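Food and Habit, Unit 4: Portions, Wrappers and the Second Helping
Notes for the evening group, Allton Adult Learning
Hooman Esfahani

Okay, so last time we ran out of clock right when it was getting good (my fault, I went on and on about school lunches), and I want to pick up with the question somebody asked on the way out: how do we know when we're done eating? Most of us would say "when I'm full." Then we look at how we eat on a normal evening and it's a lot messier. We stop when the plate is clean, when the show ends, when the other person gets up, when we hit the bottom of the bag. Fullness is in there somewhere, but it's slow and kind of quiet, and the plate is right in front of us!

I call all of these stopping points. Please use that word in your diaries so I can find it when I'm reading them.

A wrapper is a stopping point too, just a tiny one. With a bag of chips you never have to make a second decision, your hand just keeps going. With wrapped candy you decide again for every single piece. You have to want it enough to twist the paper. And then the empty papers pile up next to you, so you've got a record whether you like it or not. 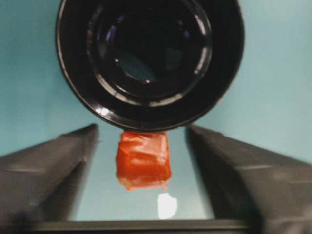 Page last changed: June 2020

Try this at home before we meet again. Put out something wrapped one night and the same sort of thing unwrapped another night, same dish, same spot in the house. Don't tell your family what you're up to. Write down how much is left when you go to bed, and also who complained. I did it in February and the unwrapped dish was empty before I'd found my pen. I know, I know, one household doesn't prove a thing, and mine has teenagers in it. But do it anyway, because we'll pool what everybody brings in.

A word about the dish. People love to argue about bowl size, and you'll see very sure claims in magazines that a smaller bowl means you eat less. Be careful with those. Some of the best-known studies on this have had a rough time when other people tried to repeat them, and the effect seems to come and go depending on who's being fed and whether they know they're being watched. I used to teach it as a plain fact. I don't anymore, and if you have my older handout with the blue cover, please cross out page 2.

What I'm happier telling you is that distance matters. Food you have to get up for is food you think about first. Mererid Gwilliam, who taught this course before me, kept the cookies on top of a wardrobe for years and claimed she only ever ate them on days when she was already changing the bed.

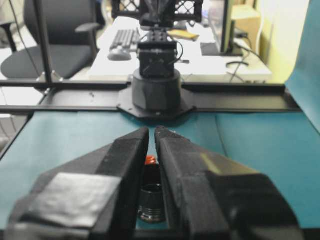
Now lids. A lid does some of the same work as a wrapper, and some lids do more of it than others. A screw top takes two hands and a second or two. A flip top takes a thumb. Think about your salt, your sugar, your hot sauce, your instant coffee, and ask which ones you measure and which ones you just tip. I'd bet you measure out of the ones with a wide mouth, where a spoon fits, and you tip the rest. When I moved my sugar out of a pourer and into a jar I used a lot less of it, mostly because I kept running out of clean spoons.

The reading for this part is the Goh packet, the chapter on serving sizes. It's dry in places but stick with it. The bit you need is the difference between a serving (what the label counts) and a portion (what you put on the plate). They get mixed up constantly, including by me, out loud, in front of all of you.
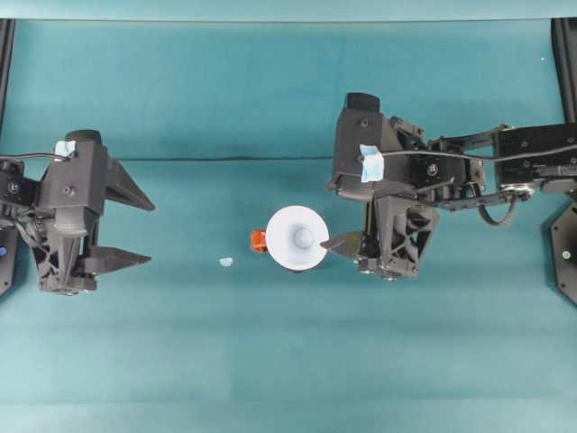
The teal table, with the gripper at left.

Worked example, since a few of you asked for one. The Clollov trail mix we passed around has 621 calories in the bag, and the label calls the bag 4 servings. So one serving is a bit over 155. Fine. Then I asked everybody to pour out what they'd call a normal handful, and almost 7 of those emptied the bag at one end of the room, while the other end got through it in three. Same food, same bag. So whose handful is the serving? Write me a paragraph on that, and please don't look up the right answer, I want to hear what you think first.
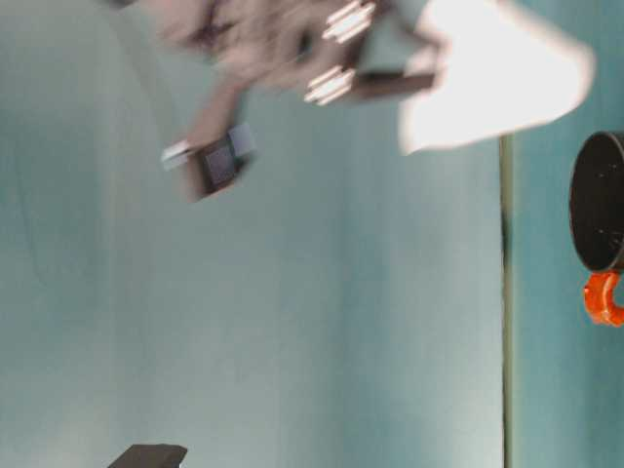

While you're writing it, think about where your idea of a handful came from. Somebody poured for you when you were small. My grandmother poured rice by sound, and I still can't cook for fewer than six people. If you grew up with seconds offered as a matter of manners, your stopping point might be the third time you say no, and that's worth putting in the diary as well.

For next time:

Diary, three evenings at least, with the stopping points marked.
The handful paragraph, one page tops.
Goh, serving sizes chapter, and skim the one after it.
Bring an empty package from your own kitchen with the label still on. I've got the Altano cracker box covered, so pick something else.

We're still in the room by the stairs. Bring a sweater, the heat goes off early.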